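**April, equipment planning, second pass**

Started again from the list we made in winter. I don't trust half of it. Whoever put the numbers together (me, partly) took the vendor page prices and added nothing for shipping, spares or the week it takes to get anything talking to anything else.

Arm quotes in hand:

- Bistell: $3000 for the small arm, controller included, gripper flange extra. "Extra" has no price next to it. Asked twice.
- Horobets: $2470, controller included, no teach pendant. Lead time given as "short."
- Munik: won't quote without a call. Skipping until they learn to write things down.

The $530 gap between the first two disappears as soon as we buy a pendant or decide we can live without one. I say we can live without one. I have also said that before, and ended up borrowing one.

The bigger question is whether we need an arm this round at all. Hand-held grippers cover the collection side, and the shelf task is nowhere near the point where an arm would be the thing holding us up.

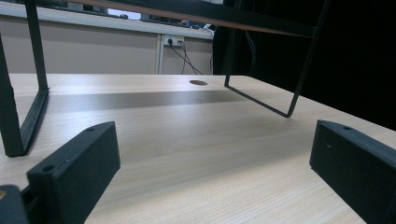
Reach is what bothers me about the small arms. Both spec sheets give a maximum reach measured to the flange with the arm straight out, and no one works like that. Going in under a shelf means coming in low with the wrist bent, and there goes a good part of the number. Neither sheet says how much. Bistell sent a rendering when I asked for a drawing. Nice rendering.

To do before any order: cut a cardboard stand-in for the wrist and flange at the size on the drawing (if we ever get the drawing), push it in under the shelf by hand and see what hits. Costs nothing. Should have been done in winter.

**Fingers and jaws**

Budget line says $1000 for "end effector parts." Where did that come from? I can't find any working behind it. Suspiciously round. My guess is that somebody doubled a guess.

What we really go through is printed fingers, screws and filament. The last bag of screws and inserts from Jarndale was $51 and there's still plenty in the drawer. Even if we reprint every finger set twice I don't see us getting near the line. Options:

1. Cut the line to $500 and put the rest toward spare cables and a second power supply.
2. Leave it alone and watch it get spent on something shiny in the last month.

I prefer 1. Expect an argument.
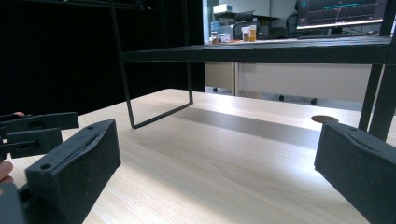 Jarndale also wants to sell us machined aluminum fingers "for repeatability." I'd like to see one measurement showing our printed ones are what limits us. Nobody has made that measurement, us included, so for now it's a sales line. Adding it to the list: same finger pair, same pick, lots of repeats, write down the misses and what kind they were. If the misses turn out to be flex, fine, I'll pay for metal.

**Things the quotes leave out**

- Mounting. A bare desk won't do for an arm, whatever the brochure shows. Needs a plate or a proper frame, and I have no price for either.
- E-stop. Horobets lists it as an accessory. An accessory!
- Software license after the first year. Bistell's renewal price is "on request." Requested.
- Calibration if we move the setup. We always move the setup.
- Our own hours. Last purchase had none budgeted and ate most of a month.

Put realistic numbers on those and I doubt either arm comes in at the price on the front page. The Horobets one could end up the more expensive of the two.

**Where I've landed for now**

No arm order this month. Keep the quote from Horobets alive (check expiry, it's in the small print on page 2). Spend on spares for what we already use. Run the cardboard test and the finger test, then reopen this.

If someone wants to override me, write it under here with a reason and a number. "Everyone else has one" doesn't count.

Still open: does the Bistell controller need its own circuit? Sheet gives peak draw in one place and nominal in another and they don't agree.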